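Maststead Tenants Get Their Laundry Room Back

2 Apr 2018

The shared laundry room at Maststead is open again, and people are using it already! After being closed since January for new plumbing, the little room behind the stairwell got its shelves and hanging racks back this week, and 14 households have put their names down for a regular slot.

The part everyone seems to be talking about is the drying corner. Until this winter, wet shirts went over the banister or the backs of kitchen chairs, and anyone who has carried a full basket up to the top floor knows how that went. Now there are coated wire racks with little hooks for socks, washcloths and all the small stuff that used to end up on the floor (or in somebody else's load). They're light enough to lift with one hand, and they can be moved wherever there's space.

The old tiles stayed, too. There was talk of painting over them, but a good scrub and fresh grout in the worst spots did the job, and the room feels twice as bright as it did last fall.

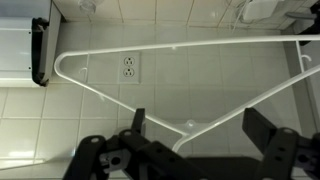 Glykeria Rallis would like to see a second row of hooks before summer, when the beach towels come out. She has been drying dish towels on the racks all week and says they hold more than she expected, as long as the heavy things go on the long rods and the hooks are left for light ones. Sweaters, she adds, should still be laid flat at home.

The whole project came in at 959 dollars, paid out of the building fund, with most of that going to the plumbing parts. Defne Erdem, who drew up the sign-up sheet, has split the day into blocks of 2 hours each, and swaps between neighbors are fine if both names are changed on the sheet. Quick hand washes don't need a slot at all.

A few house rules carry over from before. Lint goes in the bin, soap stays on the shelf, and racks get folded or hung up again when the laundry comes off. Clothes left overnight will be moved to the basket by the door, so check there first if a sock goes missing.

Keys can be picked up at the Prarkau entrance any evening. Anyone who still has one of the old keys should bring it along to trade in, as the lock was changed with the pipes.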